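Holina Football Club — Minutes of the Players' and Supporters' Meeting, May

The meeting opened in the clubhouse on Monday evening with 24 present, a lovely turnout for the end of a long season. Valeriano Valcárcel took the chair and thanked everybody for coming, with a special word for those who had driven over from Ortuño.

The minutes of the last meeting were read and agreed, after a small correction to the score against Bodovis (we drew, and the minutes had us losing).
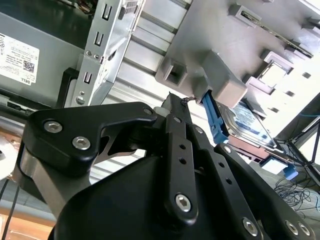 Will the first team train on the same evening next season?
Training stays on Thursday evenings until the league sends out the new fixtures, and the manager will look at it again then.

The manager gave his report and went on happily for a good while. The side won 13 league matches, and he was especially pleased with the young midfielders, who had come on no end since the winter. He thought Sarkemura were the hardest team we met all year — strong in the air and very quick on the break — and he would dearly like another go at them on our own pitch. The meeting gave him a warm round of applause.

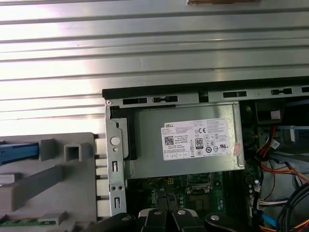

Dell desktop computer with the side panel off.

Pre-season was talked over at some length. It was agreed to ask Sarkemura for a friendly at home, and to accept the kind invitation to play at Bodovis, travelling by coach. Over 15 players have already said they will be back, and three lads from the under-eighteens will train with the seniors from the first session.

The price of a season ticket was left as it is, to general relief.

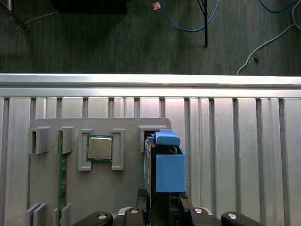
Who will be captain for the friendlies?
The manager will name a captain before each match, and the players will vote for the season's captain once the friendlies are over.

Under any other business, the goal nets were mentioned again. The chair promised to get a price for new ones and bring it to the next meeting, and everyone stayed on for tea.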